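Home | About | Careers | News | Contact

Robot Safety Technician (one position), Himico Manipulation Laboratory, Lynch 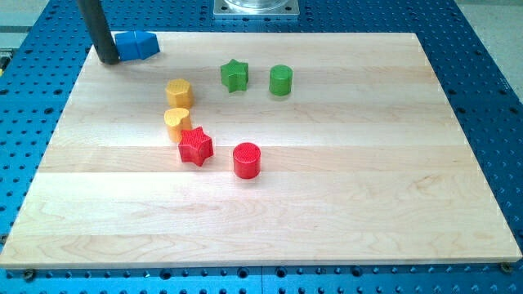

Himico invites applications for a technician to support its review of a fault in the tabletop pushing program. In December, an arm continued to move after a stop command and struck its mounting surface. No one was injured. Work at full speed remains suspended until the review is complete.

The technician will inspect stop circuits, repeat block-pushing trials at reduced speed, and compare the results with more than 2,000 stored motion logs. The appointment is for 14 months and reports to Consolacion Baluyot, Head of Laboratory Safety.

Applicants must have at least 3 years of experience maintaining industrial or research robots and must be able to write clear fault reports. Knowledge of the Bitance controller is desirable.

Send a résumé and the names of two references to Jarrah Nepia, Room 83, Lemine Building. Applications close January 23, 2020.

14 shares | 3 comments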